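Drultura Open Day Recordings - Data Card

Maintainer: Kartini Nasution
Simulation setup: Habibur Dissanayake
Visitor sessions: Lai-ching Chien, Faustine Brunet

Summary

This release holds 194 simulated manipulation episodes recorded at the Drultura open day in June. Visitors took turns driving a two-armed robot in a rendered home interior. Each episode is one attempt at one tabletop task, from reset to release of the controls. Nothing was recorded on physical hardware.

Up to 18 episodes come from staff demonstrations given between visitor turns. They were logged under the same operator field as visitor attempts and can't be separated reliably. Treat the operator label as unknown.

Setup

The room was built in Pumeden and loaded through the Mostamine runtime. It has a long light wooden table, seating in navy blue, a bed and a doorway at the far end. Objects on the table vary between episodes. Several are ordinary household items. Others are toy figures with spikes and thin parts, included because their collision shapes are hard to grasp cleanly. 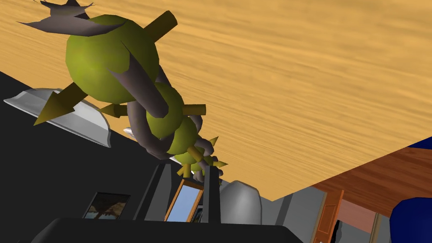

Collision meshes are simplified relative to the visual meshes. On spiked objects the fingers may pass slightly into the rendered surface before contact is reported. Contact events in the log follow the collision mesh.

Views are stored as rendered, with whatever tilt the viewpoint had at that step. No horizon correction is applied. Users who need upright images should rotate them using the pose in the step record.

Session format

Lai-ching Chien gave a short demonstration at the start of each session, then handed over the controls. Visitors had 2 practice resets before recording began. Practice runs were discarded. Faustine Brunet read out the task and stopped the recording when the visitor let go of both controls. 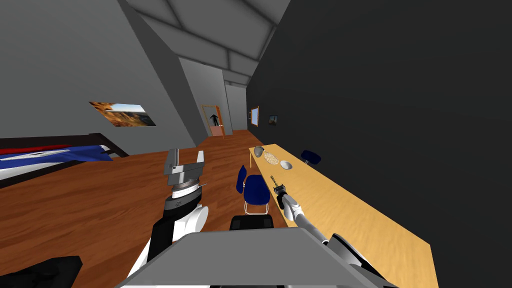

The two arms are logged separately, each with joint positions, gripper opening and commanded pose. An arm that received no commands still has a full record - its values hold constant apart from solver noise. Do not drop these steps when aligning the streams.

Known issues

- Task text was typed by hand and contains spelling errors. It has not been cleaned.
- Success flags were set by the operator at the desk. Some partial placements are marked as success.
- Render timestamps lag joint timestamps by 2 steps in the afternoon sessions. The loader has an offset setting for this, off by default.
- Episodes ended by a visitor mid-motion are kept and flagged "short".

Access

Files are hosted on the Talukder share. Requests for access and reports of damaged episodes go to Sandamali Khondokar. Include the episode number and the loader version.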